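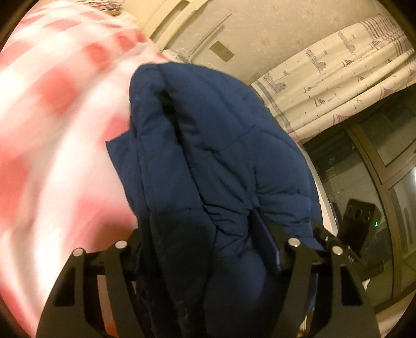
Figure 2. Lifting a navy quilted piece with the hand-held gripper. The checked cloth is at the left.

4.2 What changes in the bedroom work

The cleaning firm Medrano looks after holiday flats and small guest houses in Rindville. Before the project, a room was made ready by two persons, who divided the tasks between them without much talk. One took the bed, the other took the bathroom and the floor, and whoever finished first helped with the folding. In May the firm began to prepare for a bed and linen robot from Burkach. For the staff the first change was a new kind of task in the working day. They now record the handling of bedding and padded clothes with a gripper in the hand, and these recordings are used as training material for the machine.

By the end of our stay the staff had made 1211 recordings. The firm had asked for 500. The higher number came mainly from repetitions, which the workers themselves decided to make when they were not content with a movement. Several of them told us that they would not leave a badly pulled sheet for a guest, and that they did not want to teach it to a machine either. We consider this an important observation. The quality of the material depended on a professional pride for which the work plan had reserved no time.

Thick and soft things were considered the most difficult. A thin cloth can be taken at the edge and it follows the hand, but a quilted piece has its volume in the way, and two fingers hold only a small part of it. With bare hands a cleaner puts the whole forearm under such a piece and turns it over. With the gripper this is not possible, so she must look for a fold or a border which can be pinched – and she must decide this before she moves. Yatziri Ochoa, the most experienced worker in the group, described it in the interview as follows: "I have done beds for so long that I do not know what I do. With this thing I have to know it." Other workers used similar words, although some of them meant it as a complaint.

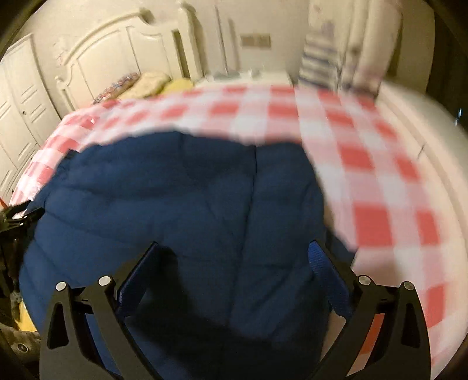

The complaint has two sides. The first is the body. Holding a tool in front of oneself for a longer time is tiring in the wrist and the shoulder, also for persons who are used to physical work. After the second week the group asked for a pause after every 10 recordings, and the firm agreed to it. The second side is the rhythm. A cleaner normally does several things in one walk round the bed: she pulls the sheet and pushes the pillow back, and she looks already at what is left to do on the other side. In the recordings these things are separated, and each one has a beginning and an end. Some workers reported that they kept this habit afterwards in their ordinary rooms and became slower there. 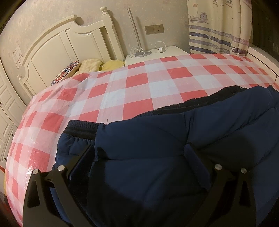
Work and Room, Vol. 10, No. 2 – p. 47

It was less clear how the recording should be counted and paid. The supervisors treated it at first as light work, comparable to the filling of shelves, and placed it at the end of the shift. The workers did not agree. In their view it was closer to the training of a new colleague, for which Medrano pays a small supplement. At the guest house Barnadard the matter was solved locally: recordings were moved to the late morning, after the departure of the guests, and were written in the plan as training hours. In the other houses the question was still open when we finished the interviews.

We also asked what the workers expect from the robot itself. Their answers were careful. Most of them would gladly give away the lifting of heavy bedding. They were less willing to give away the last look at the room, and they doubted that a smaller team would be given enough time for it. Section 4.3 returns to this point with the answers of the supervisors.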